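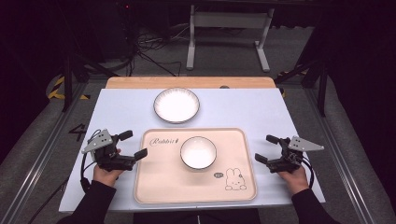
Figura 3. Puesto 4, pinzas de mano a ambos lados de la bandeja, cuenco dentro de la bandeja y plato detrás.

4. Protocolo de buenas prácticas para la captura bimanual

4.1. Alcance

Las reglas de esta sección se aplican a todas las sesiones registradas con pinzas de mano en los puestos de Plalolville. No cubren la teleoperación ni la ejecución autónoma, que siguen la norma interna de Clasley (ver sección 6). La versión que usamos aquí es la cerrada el 2021-07-18. Las sesiones anteriores se revisaron con la lista antigua y se informan por separado.

Punto de partida: las guías generales de seguridad para robots colaborativos dicen poco sobre el caso en que la persona lleva la pinza en la mano. No hay brazo, no hay parada de categoría, no hay zona de exclusión en sentido estricto. Quedan, eso sí, los riesgos menores - atrapamiento de dedos, cables, tropiezos - y un problema que las guías no tratan, la calidad de los datos.

4.2. Disposición del puesto

Superficie de trabajo despejada salvo los objetos de la tarea. En la tarea de vajilla son un plato, una bandeja y un cuenco (Fig. 3). La posición inicial de cada objeto se sortea dentro de una región permitida y se anota antes de empezar, nunca despues. Si un objeto se mueve entre el anotado y el inicio, se anota de nuevo.

Cables de las pinzas por fuera del borde lateral de la mesa, uno a cada lado. Prohibido cruzarlos por delante del torso. En las pruebas piloto fue la causa más frecuente de interrupción, por encima de los fallos de seguimiento.

Las marcas de cinta amarilla y negra delimitan el paso. Nadie entra mientras hay grabación en curso, tampoco para recoger material. El número pintado en el suelo identifica el puesto y debe coincidir con el de la hoja de sesión; parece trivial, pero dos lotes enteros del piloto quedaron asignados al puesto equivocado y hubo que descartarlos.

4.3. Postura inicial y final

Cada episodio empieza y termina en reposo. Manos cerca del borde delantero, pinzas enfrentadas, una a cada lado de la zona de trabajo, sin contacto con los objetos. Reposo mínimo de 2 segundos al principio y otro tanto al final. Sin ese margen el segmentador automático recorta mal y el primer agarre se pierde.

Manga larga oscura, lisa. Sin anillos ni reloj por encima de la manga. Las placas montadas sobre las pinzas no se tocan ni se usan para empujar: un golpe pequeño basta para invalidar la calibración y no siempre se nota durante la sesión. Ante la duda, se repite la calibración.

4.4. Ejecución

Velocidad natural pero constante. No se corrige un agarre fallido con la otra mano salvo que la tarea sea bimanual por definición. Caída de objeto = fin de episodio, marcado como fallo y conservado. Insistimos en lo de conservado; Alarcón recomienda borrar los fallos en origen y creemos que es un error, el filtrado debe hacerse después y quedar documentado.

Pausa obligatoria cada 5 tareas. El operador puede parar en cualquier momento sin justificarlo, y la parada no cuenta en su registro de rendimiento. Esta última cláusula se añadió a petición de los propios operadores.

4.5. Revisión y criterios de aceptación

De 400 episodios grabados con el protocolo se aceptaron 329. La revisión la hizo una persona distinta del operador, con la herramienta de Pimlow, a velocidad normal y sin ver el nombre de quien grabó. Motivos de rechazo, por orden de frecuencia: reposo final demasiado corto, pérdida de seguimiento de una pinza, posición inicial no anotada. El tercer motivo es puramente administrativo y desaparecería con un formulario que bloquee el inicio - pendiente.

No tenemos una comparación limpia con la lista antigua. Las tareas cambiaron al mismo tiempo que las reglas, asi que cualquier diferencia mezcla las dos cosas. Trí Châu repitió la revisión sobre una submuestra y discrepó sobre todo en episodios con roce leve entre pinza y bandeja, que el texto original no contemplaba. Ahora el roce se acepta si la bandeja no se desplaza de forma visible.

4.6. Limitaciones

El protocolo se redactó para objetos rígidos y de mesa. Textiles y líquidos quedan fuera. Tampoco se ha probado con operadores zurdos en número suficiente, y la altura de la mesa era fija en todos los puestos, lo que probablemente afecta a la postura de reposo de 4.3. La hoja de sesión completa se incluye en el apéndice B.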